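「蓋を持ち上げる」を二百回集めて、何が分かるのか

朝の九時過ぎ、アニエラ・ブジョゾフスカは紙コップのコーヒーを机の端に置き、前日の記録一覧を開いた。家事用アームの学習データを集めるフェドウッド(Fedwood)で、収集の現場を見ている人である。取材の申し込みに対して返ってきたメールには、「成果の話はあまりできませんが、集め方の話ならできます」と書いてあった。展示会で聞かされる話とは順序が逆なので、行ってみることにした。

正直に書いておくと、私はこの分野の景気のよい話をあまり信用していない。人が腕を遠隔で動かし、その動きを大量に記録し、学習させれば台所仕事を覚える。筋は通っている。しかし「大量」がどれだけで、「覚える」が何を指すのか、はっきり答えてもらえたことは少ない。

最初にそのまま尋ねた。今、何件あるのか。

「鍋の課題だけなら、採用が1194件です」とブジョゾフスカは言った。「捨てたものが272件。これを言うと営業には嫌がられますけど」

捨てた理由を聞くと、彼女は一覧を下に送りながら読み上げた。時刻のずれ、操作者の中断、指示文と動作の不一致、開始位置の誤り。最後に「その他」という欄があり、私はそこが気になった。

「その他は、その他です。見ていて気持ちが悪い動き、とでもいうか。蓋は開いているし、課題としては成功なんです。でも途中で三回ためらっている。これを手本にしたら、ためらうことまで覚えるかもしれない。覚えないかもしれない。そこは分かりません」

分からないものを捨てているのか、と私は聞いた。

「捨てています。そこは批判されても仕方がないと思います」

鍋の課題は、言葉にすれば短い。蓋のつまみをつかみ、持ち上げ、鍋の外に置き、食材を入れるか出すかして、蓋を戻す。人間なら考えもしない一続きの動作だが、記録の上では段階に区切られ、一つ一つに短い文が付けられる。「蓋をつかむ」「蓋を置く」といった具合だ。この文を付けるのは操作者とは別の人で、動画だけを見て書く。
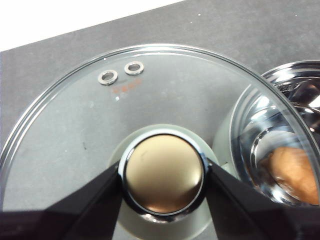
蓋という題材を選んだのは、ブジョゾフスカの前任者だったという。ガラスは透ける。金属は光を映す。カメラにとって面倒なものが一つの道具にまとまっているので、やさしい課題ばかり集めているという批判への答えになる、という理屈だった。

「半分は本当です。透明な縁がどこにあるのか、映像だけでは人間でも迷うことがあります。ただ、つまみは透明ではないんですよね。つまみさえ見つかれば、あとのガラスは見えていなくても持ち上がってしまう。難しい題材を使っているからといって、難しいことを教えているとは限らないんです」

この点について、私は少し意地の悪い質問をした。つまみの付いていない蓋を渡したら、学習したモデルはどうするのか。

「やっていません」

では、縁を持って開ける例は一つもないのか。

「ゼロではないです。でも、操作者は楽なほうを選びますから。つまみがあれば、つまみをつかみます。私だってそうします」

ここで話に入ってきたのが、操作を担当するカウコ・コイヴィストだった。以前は倉庫でフォークリフトに乗っていたという。口数は多くないが、手本という言葉が出るたびに少し顔をしかめる。

「手本って言われると困るんですよ。うまくやろうとするでしょう。うまくやろうとすると、毎回同じになる。そうすると、今度は変化が足りないって言われる。じゃあ崩してやると、品質がどうのと言われる」

一日にどのくらい繰り返すのか聞くと、課題によるが、同じ指示文で200回が一区切りになっているという。なぜ二百なのか。コイヴィストはブジョゾフスカのほうを見て、ブジョゾフスカは少し笑った。

「契約書にそう書いてあるからです。発注元が最初にその数を出してきて、そのまま残りました。実験で決めた数ではありません」

私がこの日に聞いたなかで、いちばん信用できる答えだった。

二人の言い分が分かれたのは、物の置き方についてである。収集の手順書では、一回ごとに食材の位置を変えることになっている。手順書には四つの区域が定められ、操作者は順番にそこへ置く。四つで足りるのか。ブジョゾフスカは「足りないが、何もないよりはいい」と言い、コイヴィストは「四つあると、四つのことしかしなくなる」と言った。

「区域の真ん中に置くんですよ、みんな」とコイヴィストは続けた。「端っこに置けとは書いてないから。自分の腕が覚えちゃってるんです。目をつぶっても行ける。機械が覚える前に、こっちが覚えてる」
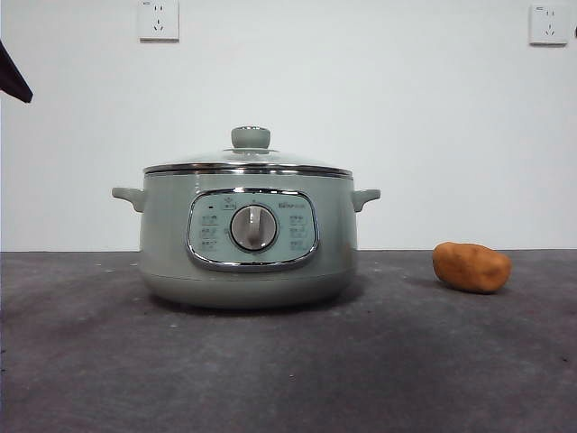

では、場所のばらつきはどうやって確かめているのか。ブジョゾフスカによれば、開始時の静止画を重ねて、物の位置の散らばりを見る仕組みがある。社内では開発者の名前からクビャク(Kubiak)と呼ばれている。便利そうに聞こえるが、彼女の評価は低い。

「クビャクが見るのは平面の位置だけです。向きは見ません。じゃがいもが縦か横か、こちらに転がりそうかどうか、そういうことは数字に出ない。それで散らばりは十分という判定が出ると、十分だったことになってしまう」

背景についても聞いた。壁も机も、収集中は変えないのだという。私は、それでは家庭の台所に持っていったとたんに使えなくなるのではないかと言った。展示会でこの質問をすると、たいてい「多様な拠点のデータと混ぜますから」という返事が来る。ブジョゾフスカの返事も初めは同じだった。フェドウッドのほかに、グラーカンモント(Grarkanmont)とスティスタサム(Stistatham)の二か所で同じ課題を集めていて、最後に混ぜるのだという。

ただし、その先があった。

「混ぜれば多様になる、という説明は私もします。でも三か所とも同じ手順書を使っていて、同じ四つの区域があって、同じ順番で置いているんです。壁の色が違うだけの、同じデータが三つあると言われたら、反論は難しいです」

その懸念は発注元に伝えたのか。

「伝えました。九月に返事が来て、検討するとのことでした」

返事の中身はそれだけだったらしい。手順書は今も同じ版を使っている。

評価の話になると、歯切れはさらに悪くなった。集めた例で学習させたモデルが実際にどの程度蓋を開けられるのか、フェドウッドの側には詳しい数字が戻ってこない。ときどき短い動画が届く。うまくいった動画である。

「うまくいかなかった動画が見たいんですけどね」とコイヴィストが言った。「つかむ前に失敗してるのか、戻すときに失敗してるのか。それが分かれば、こっちの動かし方も変えられる。戻すほうだと思うんですよ。開けるのは上に行けばいいだけだから。戻すのは、合わせなきゃいけない」

根拠はあるのかと聞くと、自分がいちばん失敗するのがそこだから、と答えた。操作用のレバーを握っていても手応えは返ってこないので、蓋が鍋の縁にきちんとはまったかどうかは画面で判断するしかない。少し斜めに乗っているのに、はまったと思って手を離してしまうことがある。文を付ける担当者も映像で判断するから、そのまま「蓋を戻す」と書かれて採用になる。

これは見過ごせない話だと思ったので、ブジョゾフスカに確認した。採用の1194件のなかに、斜めに乗ったままの蓋は何件あるのか。

「数えていません」と彼女は言い、少し間を置いて、「数えるべきだと思います。ただ、数えるには誰かが全部見直さないといけなくて、その時間は誰の予定にも入っていません」と付け足した。

失敗例を残すべきかどうかでも、二人の意見は揃わなかった。コイヴィストは残すべきだと言う。落としかけて立て直した動きにこそ、人間が何を見ているかが出るからだ。ブジョゾフスカも理屈では賛成している。しかし今の書式には「途中で失敗し、立て直した」と書く欄がない。成功か、不採用か、どちらかに丸を付ける。272件のうちのどれだけが立て直しの例だったのか、これも分からない。元の記録は消さずに保管してあるというので、少なくとも後から調べることはできる。いつ調べるのかと聞いたが、予定は立っていなかった。

私はこの取材で、データ収集が無駄だという結論を持ち帰るつもりはなかったし、実際そうは思わなかった。操作は丁寧で、記録の管理もきちんとしている。気になるのは、件数が外に出ていくときの扱われ方だ。発注元の資料では、この課題は件数の横に「調理器具の操作」と書かれている。現場で集めているのは、つまみの付いた蓋を、決まった机の上で、決まった人たちが開け閉めする動きである。その二つの間の距離を測った人に、私はまだ会っていない。

帰り際、コイヴィストに、自宅の台所に一台欲しいかと尋ねた。

「うちの鍋、蓋のつまみが取れてるんですよ。ねじだけ出てる」

ブジョゾフスカはそれを聞いて、その鍋を持ってきてほしいと言った。コイヴィストは本気にしていないようだったが、彼女は手元の紙に「つまみなし」と書き、下に線を引いた。午後の収集は一時からで、課題は前日と同じ蓋の開け閉めだった。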